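Home / Kitchen / Drying & Storage / Racks / Lagman

Lagman tiered drying basket
14 reviews · 6 shares

The washing-up does not dry itself, whatever the rest of the household believes. Lagman is a stepped plastic basket from Rendby, tall at the back and low at the front, with grid panels on every side so the drips have somewhere to go and the air can get in after them. Plates stand at the back. Cups, lids and small bowls live in the lower compartments, where you can find them without taking everything else out first.

It comes in orange. We asked Rendby about a tasteful grey and were told there had been one, that it sold 117, and that orange would be continuing. We have grown fond of it. You will certainly never lose it in a cupboard.

Lagman weighs 520 grams empty and goes in the sink for a scrub when it needs one. It has no drip tray. Put it on the draining board, or on a folded tea towel if your draining board is already occupied by last night's saucepans. Large dinner plates are a squeeze; side plates and saucers are what it likes best.

For glasses with stems we would point you to something like the Peleck, a chrome stand with a round base, a single post and curly arms that end in hooks. The glasses hang upside down and look far more expensive than they were. It takes up little room and goes nicely beside the basket – the one does the work and the other gets the compliments. 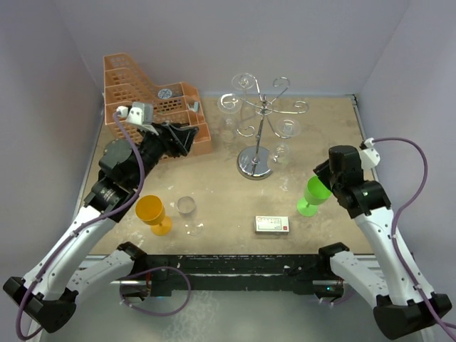
Brundilholm customer, four stars: I bought the basket for plates and now it holds everything except plates. Baby cups, jar lids, the bits of the coffee pot I can never put back together. Very happy with it. My only moan is that the grid leaves little squares on a damp cloth if you drape one over the top, so I've stopped draping. Would buy again in orange, as I gather that's my choice.

We can confirm that it is. The squares come out in the wash.

A few practical points. The compartments are fixed and cannot be moved about, so have a think about your own crockery before you order. Knives should go in a proper cutlery pot, blades down, well away from anyone's fingers. Chrome shows every water mark it has ever met, and a dry cloth over the Peleck once a week keeps it presentable. Don't use a scouring pad on it. We did, and that one is now in the staff kitchen.

Lagman basket: 699
Lagman basket and Peleck stand together: 2000

Prices are in kroner and include VAT. Collection from the Brundilholm shop is free, and we will find you a bag if you would prefer not to carry an orange basket home on the bus.

Back to Racks | Delivery | Returns | Contact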